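Search this notebook
Enter keywords

13th November — bound volumes, Prenau reading room set

Condition check and page numbering of the wartime newspaper file, continued. Carried over from the July entry, where I stopped at the end of the second volume with the numbering still in doubt.

The file is the Prenau daily as bound by Gerlach, the local binder, some time after the armistice. 11 volumes, half cloth, boards sound on all but two. Paper is groundwood throughout and the pH pen gives the acid colour on every leaf tried. Margins brittle. The gutter is worse in the later volumes, where the binder oversewed instead of using the existing folds, so the inner column can't be read flat without forcing the spine. I am not forcing the spine. Those volumes go on the cradle at 80 degrees and get shot one side at a time.

Numbering. The printed issue numbers restart without notice after the paper changed hands, and the binder followed the printed number and ignored the date. Result: a run of the spring issues sits behind the autumn ones in volume 4. Nele Steinbach's handlist follows the binding order, which is correct for a handlist, but the index was built on dates and the two don't agree. I have added a column to the sheet for bound position and left both originals alone. Anyone editing the sheet please use the new column and don't re-sort on issue number.

Censored columns. Blank spaces counted so far: 40, all in volumes 1 to 5. They are of two kinds and should be entered separately:

a) type lifted after the page was made up — column rules intact, white space to the full depth of the item, headline sometimes left standing
b) space filled at short notice with an advert or a notice repeated from an earlier page, often set to the wrong measure

Kind (b) is easy to miss and my count for it is certainly low. The repeated notice for the Jedomville savings bank turns up in the same position on so many front pages that I now treat it as a marker and check the page before and after. Not proof of anything on its own. The paper also ran it as a paid notice, and the ledger for those months is not in the deposit.

Agency copy. Telegrams are signed with the Atine bureau's initial until the second autumn, then unsigned. The wording doesn't change much when the signature goes, which suggests the same supply under a different arrangement, but I'd want to see another subscriber's pages before writing that down anywhere but here. Request sent for loan of microfilm of the Jedomville evening paper, same months.

Imaging. Grey target at the head of each volume, scale bar on every opening. Raking light only where the blank spaces show bite from lifted type. Two openings in volume 3 show it clearly: the impression of a headline in the white, readable from the verso with the lamp low. One gives a place name and half a verb. Transcribed in the sheet with square brackets for everything inferred. The other I can't read and have left as "impression present, illegible". Please don't guess at it in the notes field.

Loose material. Cuttings and two ration notices were tucked into the back of volume 6. Placed in polyester sleeves, position recorded to the leaf. One of the cuttings is not from this paper — the column is too narrow and the face is different.

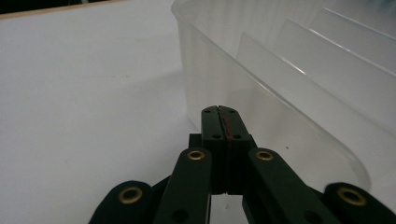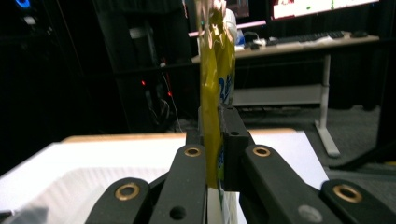
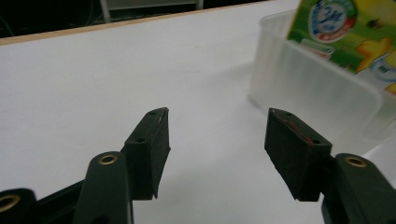
Tray with dividers, last of the set:

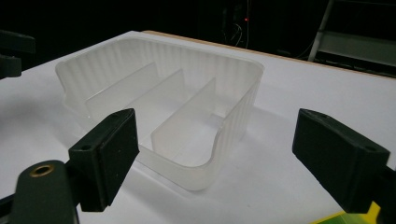
Volume 7 started late in the afternoon. Front board detached, text block sound. Tied with tape, no repair attempted. The first leaves have been trimmed into the running head, so the date is lost on several and has to be taken from the serial story at the foot of page 3, which is numbered and didn't miss an issue as far as volume 6. If the serial fails as well, use the weather table.

The casualty lists begin to appear in this volume as a separate sheet. The binder put some in place and left others out. Enter "list wanting" only where the front page refers to one. Don't infer a missing list from a gap in the sequence, as the lists were not issued at fixed intervals.

Still open:
- recheck volumes 1 and 2 for kind (b), first pass was done before I knew the savings notice
- ask Nele whether the handlist was made before or after the boards were replaced on volume 9
- lamp on the left of the cradle flickers, swap before any more raking light
- backup of the sheet, second copy to the other drive

Stopped at volume 7, leaf 22. Slip left in.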